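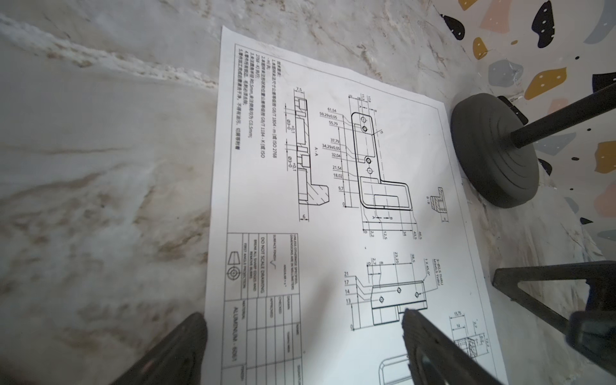
Drawing sheet, section A - A and general notes

To: Clamport list
Date: 2021-05-24
Subject: Re: Slipway edge units, joint sealing and lifting points

> We have 50 precast edge units to set along the upper slipway and
> the supplier wants to know if we need lifting sockets in the top
> face or the back face. Also, did anyone use the Heo sealant strip
> below the tide line? We only have the data sheet and it says very
> little about salt water. Our window is August.

We set the same kind of unit at Rultemari two seasons ago, so I can answer most of this.

Ask for the sockets in the back face if you can get a crane behind the wall. Ours were in the top face and every one had to be plugged with mortar afterward. Some of those plugs have already come out, and the holes hold water all winter. If your crane has to work from the front, top face is fine, but order the plastic caps with the units. We ordered ours later and waited weeks. 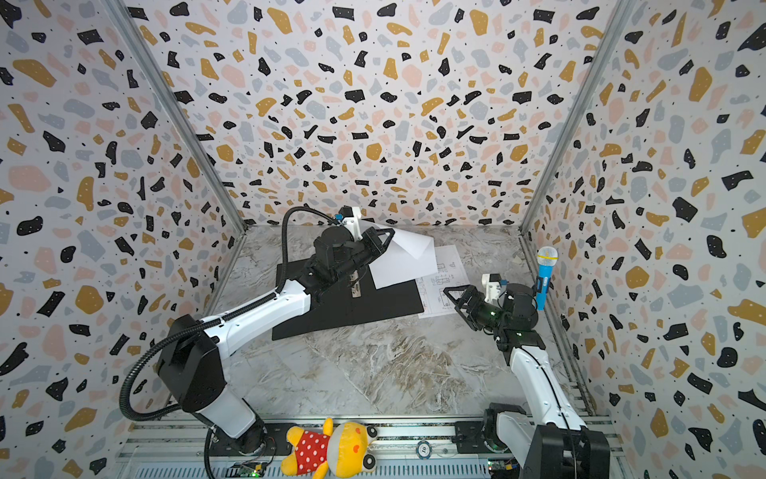

On the strip, we used it on the upper joints only. Below the tide line we went with the wider Lellance gasket, which needs a clean, flat joint face. Check the faces as the units come off the truck. We sent two back for chipped corners, and the replacements came from a different mold and sat a little proud of the rest.

The bedding gave us more trouble than the joints. The spec called for 200 mm of compacted stone and we found soft clay under half the run, so we dug deeper and filled with more stone. Get somebody to dig a few test holes before you agree on a price – our contractor treated the extra stone as a change order.

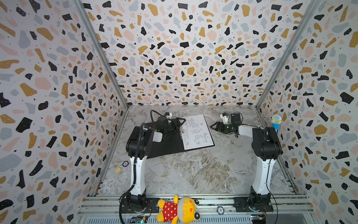 August should work if you pick your tides. We could set units for a few hours either side of low water and then had to stop. Anything not backfilled by then needed to be braced.

One more thing on the paperwork. Our delivery tickets listed the units as type 237 and the drawings called them type 399. They were the same unit, but the inspector would not sign until the supplier put that in writing. Ask for a letter up front.

I still have our joint detail and the lifting plan. Write to me off list if you want copies.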